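Running the toy kitchen demo on open day: how to

Notes from Gyula Kerekes, Votent workshop, updated 2023-03-06

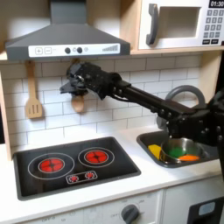
Wooden spoon in the gripper, stove and sink below.

For whoever runs the table in April. Read it once before doors open, not during.

Before visitors
1. Power on the arm, wait for the ready light. Then home it. Always home it.
2. Load the Sipos script, not the old Plidix one. Old one swings too wide and clips the faucet.
3. Speed to 20 percent. Gripper force at 10. Spare spoons are in the Condgate box.
4. Tape line on the floor, kids stay behind it. Stop button in your hand the whole time.

Each run
Say what the arm is going to do, then start. One run is 38 seconds so keep talk short. Spoon first, pot second. People like the spoon best anyway.

If the spoon slips: stop, open gripper, put it back by hand, home, start over. Dont try to catch it mid-move.

If the arm freezes: check the cable at the base, it works loose. Still frozen, get Rozália Medve.

Questions you'll get
Can it cook? No, toy kitchen, nothing heats up.
Can I drive it? Yes, last run of every hour, one person at a time, slow mode only.
How many runs has it done? Counter said 1,325 when I wrote this, read the new number off teh screen.

Packing up
Park the arm, then power off. In that order. Toy food back in the bag, and wipe the counter, it gets sticky.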